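About Baltomgate

Hi, I'm Nabila Tjoa, and I started Baltomgate because I hate folding fitted sheets. 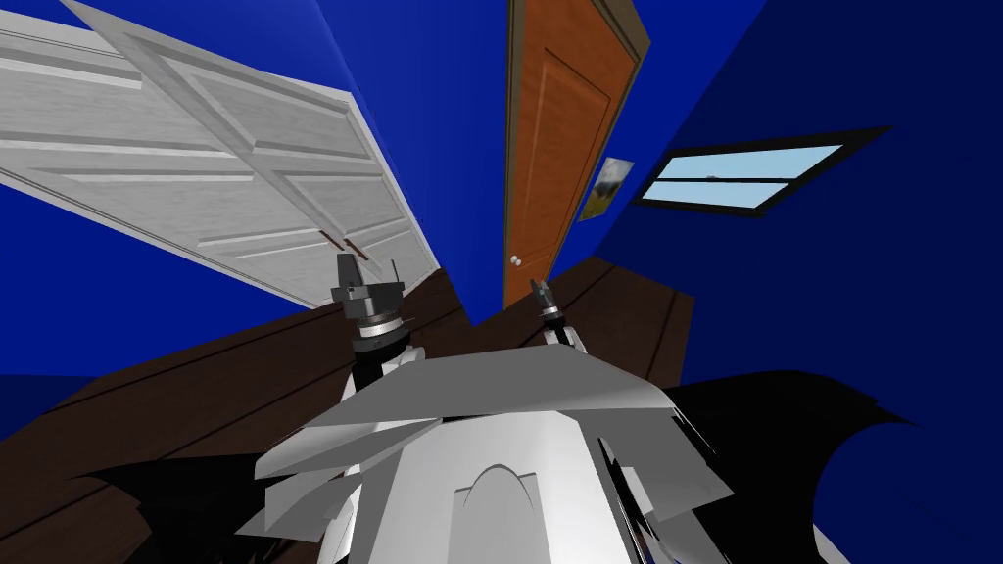 My question back then was a simple one: can a machine do my chores yet? I asked it at a dinner with Khairul Tambunan, who I'd worked with years before, and he said no, and then he talked for an hour about why. By dessert we more or less had a company.

So what do we do? We test household robots on boring jobs. Opening doors, putting things away, picking a sock up off the floor and getting it to the right place. Most of it happens in simulation first, in rooms we build on the computer, and then the stuff that looks promising moves over to our shop in Tusura, where it usually gets a lot less promising (sorry, Khairul).

People are surprised by how much of our week goes to doors. A door is a terrible thing to ask of a robot! It has to find the knob or the handle, get a grip, move its whole body out of the way of the swing and not let go halfway. Then the next door has a different handle and you start over. We've run nearly 900 door attempts in our simulated house, which we call Skesen, and I still wouldn't trust one with my bathroom.

There are four of us now. Khairul handles anything with a motor in it. Bronisława Kubiak builds the rooms, and she is very picky about floors and cabinets, and she's right to be. Tipene Hoani joined us in June and writes the chore lists, meaning he breaks "tidy the bedroom" down into steps so small they make your head hurt. I do the planning, the phone and the bills.

Can the machines do chores yet, then? My answer as of April 2019 is some of them, slowly, if you've set the room up nicely and you don't mind standing there. Picking up a solid object from a clear table is in decent shape. Cloth is a mess. Anything behind a closed door depends on the door. On the shop floor it's a bit better, since the same part tends to turn up in the same spot all day, and two of our customers have us looking at bin sorting for just that reason. Homes are harder. Homes have kids and dogs and mail on the stairs.

We don't sell robots. We tell people who make them, or who are thinking of buying one, what it can and can't do, and we put it in plain words. If the answer is "hire a person," we'll write that in the report, and we have, and we still got paid.

Want to talk? Use the contact form and pick "chores" from the menu. If you've got a weird door, please send me the measurements. Bronisława will want to build it.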